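Keeping a paper-folding cell in order

The two-arm cell at Jodham has one job at the moment, and that is folding square paper. Arms, grippers and tables are looked after by a single technician, who agreed to talk on a Wednesday between sessions on the condition that we stuck to maintenance and left the software alone. The folding program, called Zellov, is written by other people in the building.

We started with the question of why paper is hard on a machine that weighs so much more than it does. "It isn't hard on the arms," the technician said. "The arms carry next to no load. What paper does is show you every fault in the fingers. If one tip sits a bit proud of the other, a block of wood won't care. A sheet of paper will slide out or tear at the corner."

The fingers are black and tapered, and they are treated as a wearing part. Each pair gets a number and a line in the log when it goes on. The pair that came off the left arm before our visit had done 2813 closures. There is no fixed limit. The technician pulls a pair when the tips stop meeting along their full width, which is checked by closing them on a strip of thin film and tugging it.

Layered folds are where a poor tip gets found out. One gripper has to hold the lower part of the sheet while the other comes down beside a raised panel, and the holding side must not drift. "If it creeps while the other one is pressing, your crease goes off at an angle and every fold after that is wrong."
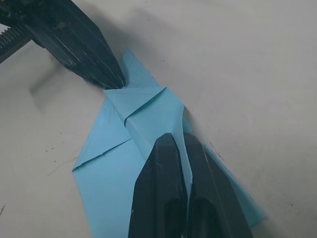 Setting up for the day

The start-up routine takes 60 minutes if nothing is out of place. Both arms are powered and left to run a slow warm-up path well above the table. The fingers are then wiped with a dry cloth, opened and closed through their full travel, and brought down to the tabletop at a handful of known points.

"Table height is the thing I'm fussiest about," the technician said. "There are two tables pushed together and we only work on the near one. It still gets bumped. Somebody leans on it, or pushes the back one to reach something, and now your height is out at one end. You won't see it by eye. You'll see it when a finger skates over the sheet on one side and digs in on the other."

The check is done with a feeler gauge under each tip. If the reading is out, the table feet are adjusted first and the stored height is changed only when the feet have run out of travel. The technician was firm on the order. Changing the stored number is quicker, but it hides a tilt that will come back later in the week.

After that comes a single flat sheet and an approach with the gripper open. 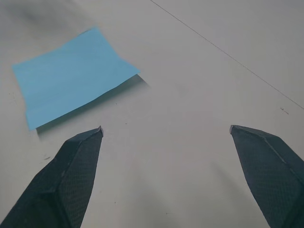 A lifted edge is useful for picking up and a nuisance for pressing down, so the test is run both ways. Sheets are stored flat in a stack and a new one is used for each check. Used paper goes on a pile and stays there until the end of the session. "I don't throw it out until I've looked at it. A crumpled corner tells you which finger was late."

The wrist cameras get their own check. Each housing is held by four screws, and the left one worked loose twice in the winter before a thread-locking compound was tried. Sotano, the shop that machines the brackets, has since supplied a version with a deeper seat. The lens is cleaned with a blower only.

Cables and joints

Asked what fails most often, the technician didn't hesitate. "Cables. It's always cables. The arm is fine and the gripper is fine, and you've got a dropout at one wrist angle and nowhere else." 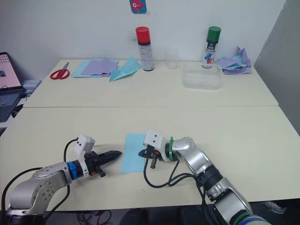
The near table with a sheet laid between the two grippers.

The gripper cable on each arm needs enough slack to let the wrist roll through its range, yet a loop that is too generous will sweep the table and drag the paper with it. The technician sets the length with the wrist at its worst position, ties it off, then runs the full path at low speed with a hand on the stop button. Zip ties are snugged but never pulled hard - a tight one will mark the jacket and the break starts there.

Joint bolts are checked with a torque wrench once a month. The last round turned up 2 that needed attention, both on the right arm. The marks drawn across the bolt heads in paint pen have proved less use than hoped, as they rub off under cleaning.

Returning an arm to service

When a gripper has been off, the arm does not go straight back to folding. It repeats the height check, then makes a single crease over and over on fresh squares. The Kahraman procedure, which the site adopted from an earlier cell, asks for 157 repeats. The technician thinks that is more than needed but does them anyway.

"First fold only. I want to see the crease land in the same spot every time, with both arms in close. That's when a bad calibration between left and right shows up, when the tips are near each other and each arm has its own idea of where the middle is."
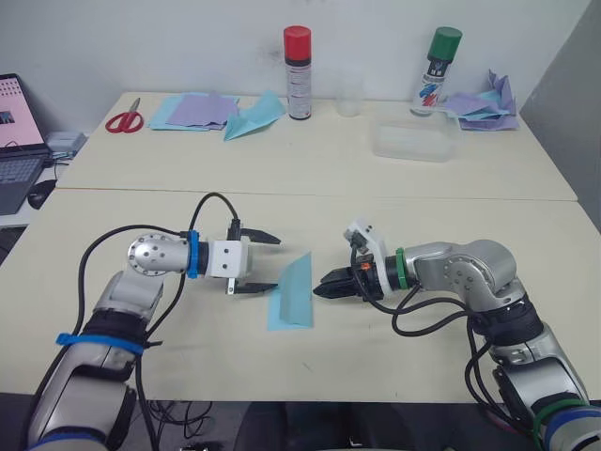 Both arms reaching in over a creased sheet.

If the crease wanders in one direction, the technician redoes the calibration between the arms. If it scatters, the fingers come off again and the mounting faces are cleaned. Grit on a mounting face was behind the last bad run, and it took most of an afternoon to find.

The next job on the list is a spare gripper for the right arm, built up and measured in advance so that a swap can be done before lunch. The parts are due in September.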